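In praise of the small wooden cabinet

I have lived with open-plan storage, with wire racks on wheels, with those fabric cubes that sag after one summer, and with a whole wall of white boxes that looked marvellous in the shop and made me want to lie down whenever I had to find a stapler. I have come out the other side of all of it, and I would like to make a case for a piece of furniture that gets almost no attention at all: the cabinet with an open shelf at the top, one drawer in the middle and a pair of doors underneath.

You will know the kind. Your gran may have had one in the hall. There was probably one at the back of a classroom you sat in, with the register in the drawer and heaven knows what behind the doors. They turn up in charity shops for the price of a decent lunch, they weigh a ton, and they're wonderful! I mean it. I think this one shape, with its three different ways of keeping things, is the best answer anybody has come up with to the problem of a room that has to do more than one job.

My own conversion came in May, when I moved out of a flat with fitted cupboards and into one with none. The place is on Drorell Lane, up two flights, and the only furniture the last tenant had left was a cabinet. I meant to get rid of it. I put my books on the top shelf for the afternoon because the floor was filthy, I put my keys and the tape measure in the drawer, and I shoved the iron and a bag of cables behind the doors. Six months on, everything is still where I put it that first day, and it is the only part of the flat that has never needed tidying.

So here is my theory, for what it's worth. The things we own come in different moods. Some of them want to be seen: the books you're reading, a clean towel, the bowl you like. Some want to be close by but out of sight, such as scissors, stamps, batteries, takeaway menus. And some of them just want a dark hole to sit in until Christmas. Most storage insists that you treat all of it alike. Open shelving puts the lot on show, so you end up styling your printer paper. A chest of drawers hides the lot, so you forget you own a hole punch and buy another (I have done this, and then done it again).

The cabinet doesn't make you choose. Your hand goes up for one sort of thing, across for another and down for the rest, and after a week you've stopped thinking about it.
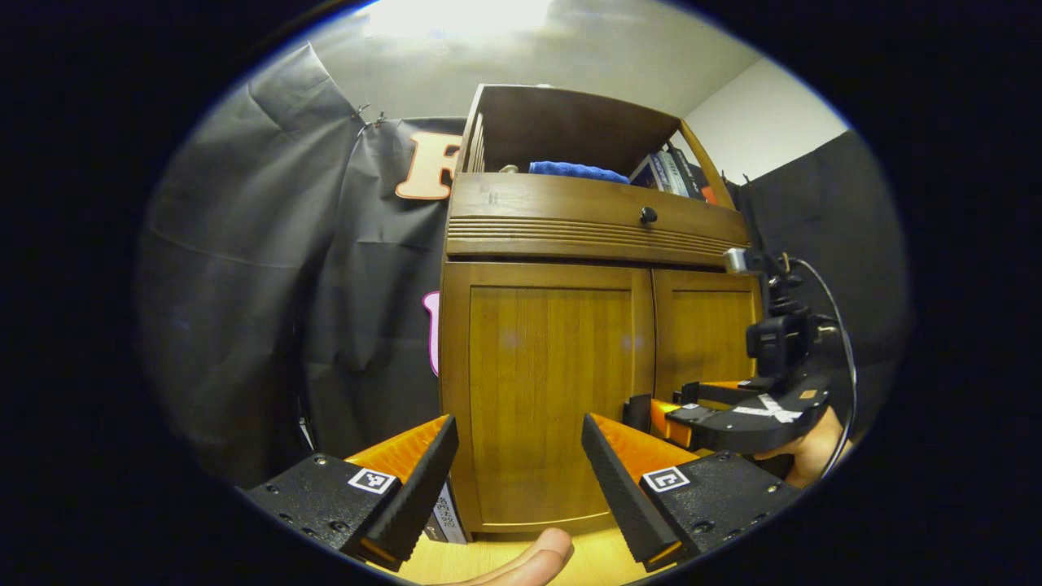

Shelf, drawer, doors: a towel and books on top, and the rest shut away.

What I love about that honey-brown one is how little is on show. A folded blue towel next to a row of books - you would never find that pairing in a magazine, and yet it makes complete sense to me. People who write about shelves are forever telling us to group things by colour or height, or to leave a third of the space empty for the eye to rest. I say put the towel next to the books if that's where you reach for the towel. A shelf that size can take a bit of a mixture. It's one shelf! There's a natural limit to how much of a muddle it can hold, and when the books meet the towel you have run out of room and something has to go.

I'm also very fond of the grooves along the drawer front. They do nothing useful whatsoever. Somebody decided that a plain drawer looked a bit too plain, ran some lines along it, put a round black knob in the middle and stopped there. I find that amount of decoration exactly right. It gives you something to look at while you're on the phone, and your thumb finds the grooves in the dark. The recessed panels in the doors are the same sort of gesture, a modest bit of shadow on what would otherwise be two slabs.

Now, the single knob deserves a paragraph to itself, and I won't be hurried. A wide drawer with two handles expects two hands, and I have very rarely got two hands free. One knob in the centre can be managed with a mug in the other hand, a parcel under your arm and a phone at your ear. It does mean the drawer has to be well fitted, or it will go crooked and jam. Mine jams a little in damp weather. A rub of candle wax along the runners sorts it out for a couple of months, and I rather enjoy the job.

There are fair objections. A friend who works in a shared studio told me that cabinets like these are where things go to die, and I know what she means about the bottom half. Doors are a great temptation. You open them, you throw something in, you close them quickly, and by November it takes courage to look. My only defence is that I would sooner have one bad cupboard than a bad room. Keep a torch in the drawer and have it all out twice a year. I found a whole unopened set of Hao pencils in mine last week, and a bicycle pump, and the lid of a casserole I had already given away.

The other complaint is the weight. The modern stuff comes flat in a box and one person can carry it up the stairs, whereas shifting a solid old cabinet takes two people and a certain amount of language. I can't argue with that. I'd only point out that once it's in, it stays in, and it doesn't sway when you lean on it to put your shoes on. I priced up a replacement in the Justberg catalogue when I first moved, a whole run of matching units along one wall, and the total was 2,425 before delivery. That's a great deal of money for somewhere to put an iron.

And the colour! We have had years and years of grey and white, and I do understand it, because a pale room feels bigger and everything goes with everything. But put a warm piece of wood against grey and see what happens. The grey stops looking like an absence and starts looking like a background. One brown cabinet can do more for a dull room than any number of cushions, and I say that as somebody who bought the cushions. Orange-spined paperbacks on the top shelf help too, if you've got them.

I don't think you should fill your home with these. One is plenty for a room, two if the room is long. Put it where you come in, or beside the table where the real work gets done, and leave the floor in front of it as clear as you can manage, as the doors need their swing. Then give it a month before you buy a basket or a label or a set of dividers. I bought dividers for my drawer in the first flush of enthusiasm and took them out within days. The drawer is better as a rummage. I like the rummage.

If you do go looking for one, pull the drawer right out and look at the back of it. Open both doors and let go, and see whether they stay put. Sniff inside, however silly you feel. Don't worry about scratches on the top, or a ring from somebody's teacup, as you'll be adding your own soon enough. Mine has a long pale scrape down one side that I had every intention of sanding out over the summer, and I've now hung the shopping bags over it.

Recent on Latent

The case for a kitchen table that's too big
Why I went back to hanging towels on hooks
Three coats, one hallway
Second-hand chairs and how to sit in them before you pay
Wax, oil or leave it alone? Readers reply
A letter about lampshades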